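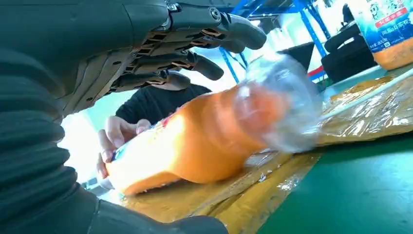

Home Posts Replies Media Likes

Prasanna Herath
2025-06-22

Question for anyone who buys the cheap stuff in big orange bottles. Do you store them lying down or standing up? Because I have now been told, with great confidence, that lying down is "better for the seal," and I would like to see one piece of evidence.

Background: my sister-in-law reorganized the cupboard under my sink while I was at work. I didn't ask for this. Everything that used to stand up is now on its side in a wire rack, bases facing out, "so you can see the colors."

I don't need to see the colors. I need to see what it says on the front, and the front is now facing the pipe.

She got the idea from a tidying account that sells the rack. I'm sure those two facts have nothing to do with each other.

The rack is from Vilar, costs more than everything stored in it, and comes with a leaflet. The leaflet says horizontal storage "keeps product evenly distributed." Evenly distributed where? It's a liquid. It was doing fine at the bottom.

To be fair to the leaflet, it also says to check that caps are tight. That's the only sentence in it I'd keep.

So I did a test, as I do. Orange all-purpose cleaner from Irkomine, brand new, the wrap still on. On its side, on a paper towel, on the kitchen table. I wanted to know if it would leak before I trusted it above a wooden floor.

With the wrap on: no leak overnight. Paper towel clean in the morning. I rolled it over and left it until dinner. Still clean.

Several of you are about to say "see, it works." Hold on. Nobody stores a bottle with the wrap on once they've opened it. The wrap is there until you need the cleaner, and after that it's in the trash and you have a cap and your own wrist strength.

Wrap off, cap opened once and closed again the way a normal person closes it: ring on the paper towel by lunchtime. Small one, the size of a dime. But under a sink you won't look for weeks, and a dime every morning adds up.

Cap closed as hard as I could: no ring. Then it took me two tries and a rubber glove to get it open again. If your storage method requires a glove to undo, I have doubts about your storage method.

Before somebody asks, yes, I tried a second bottle in case the first was a dud. Latska dish soap, thicker, flip top. That one was worse. The flip top lets go slowly and you find out when the rack sticks to the shelf.

While we're here, the bottles themselves.

Why is it orange plastic AND orange liquid? I poured some of the cleaner into a glass jar to check. It's nearly clear. A little yellow if you hold it up to the window. I'd been buying the bottle.

I'm not claiming fraud. The label says "orange scent," and it does smell of orange, in the way that a car air freshener smells of pine. But I did think I was buying something that color, and I suspect I was supposed to.

A practical problem with solid colored plastic: you can't see how much is left. My old Mridha bottle was see-through with a line on the side. You looked, you knew. With this one I shake it next to my ear like a coconut.

And on its side you can't judge it by weight when you lift it either, since you're dragging it out by the neck. I bought a new one in December with half of the old one still in the back. That's money, not a lot, but it's mine.

Now the clear wrap around the neck. I've read people calling it a safety seal. It might be. It also might be there so the cap doesn't get twisted open in a shipping box. On mine there's no perforation, no tab, no arrow. You go at it with a knife and hope.

I think a seal you have to stab should count against the seal.

The recycling part, where I was hoping for a simple answer and didn't get one. My building's sheet says "bottles, empty, remove film." Fine, film off. It says nothing on colored plastic. I called the number on the sheet and the person read me the sheet.

I asked if orange was ok. Long pause. "If it's a bottle it's a bottle." I wrote that down and taped it to the bin. It's the clearest guidance I've had all year.

Replying to a few of you in one go.

To the person who says refill pouches fix all this: maybe. The pouch I tried glugged, and I got cleaner on my sock. I also couldn't see through the orange bottle to know when to stop, so I overfilled it. I'd try it again with a funnel and a clear bottle.

To the person who says to decant everything into matching glass with nice labels: I have kids' hands in this kitchen and a tile floor. No. Also please keep cleaners in the container they came in. The warnings are on it, and that's the one part of the label I don't argue with.

(My jar got labeled with tape, emptied down the sink after the color check, and thrown out. I'm sceptical, I'm not careless.)

To the person who wants the price breakdown: the small Irkomine is 3 dollars and the big one is 10. I worked out the cost per ounce at the store and the big one wins by so little that the coupon for the small one beats it. Check yours. The shelf tag where I shop lists one per ounce and the other per quart, which I don't believe is an accident.

To the person who said "it's a bottle, relax": I am relaxed. I'm relaxed at length.

Several people asked about the rack. I measured the cupboard. Standing up, in a plain dishpan, I fit everything I had before plus the sponges. Lying down in the rack, I lose the space over the curved shoulders of every bottle, and the round ones roll a bit when you take their neighbor.

The rolling is what gets me. You pull one bottle and the whole row shifts over and settles. Then you try to put yours back and there's no gap. So it goes on top. So now you have a pile with a wire thing under it.

I'll give the rack this: if you only own tall skinny bottles and your shelf is too low for them, it solves a real problem. My shelf isn't too low. I think a lot of people buying it don't have a low shelf either. They have a phone.

My sister-in-law has now read this thread. She says the ring on the paper towel was "user error." I said the user is who's going to be using it.

She also says I should have tested with the wrap half on, since you can cut it so it stays around the neck. I did that just now. It looks like a bottle wearing a torn sleeve and it made no difference to the leak. Slightly more slippery to hold.

What I'm doing from here on:

Bottles stand up. In a dishpan, so a leak stays in the dishpan.

Opened one in front, spare behind it, and I don't buy another spare until the back one has moved up.

A strip of masking tape down the side with the date I opened it. Not pretty. It tells me how fast we go through it, and I have a feeling the answer is "slower than I buy it."

Wrap comes off completely over the trash can, before the cap goes anywhere near my teeth. Yes, I used to do that. No, I don't need a comment.

And when this orange one is finished I'm going back to a see-through bottle, if I can find one. I looked at the store this afternoon and the whole shelf was solid orange, solid blue, solid green. One clear one at the very bottom, store brand, dusty on the shoulders.

190 of you liked the post about the coconut shaking and 13 of you voted in the poll, so I don't think I can call the poll science. For the record, standing up won. A couple of the votes for lying down came with a comment that they don't have a cupboard, they have a drawer. Reasonable. Drawers are a different conversation.

Somebody has asked if a folded rag under the neck would stop the leak by tilting it up. Tilted up is most of the way to standing up, but fine, there's a fresh paper towel under it on the table now and I'll look after breakfast.

Update on the rag: no ring. The bottle slid off it when I shut the fridge, though, so I don't know how long it was tilted. Running it again tonight with the rag pinned under a cookbook.

The rack is free to anyone with a low shelf. You'd have to come get it. It's slightly sticky at one end.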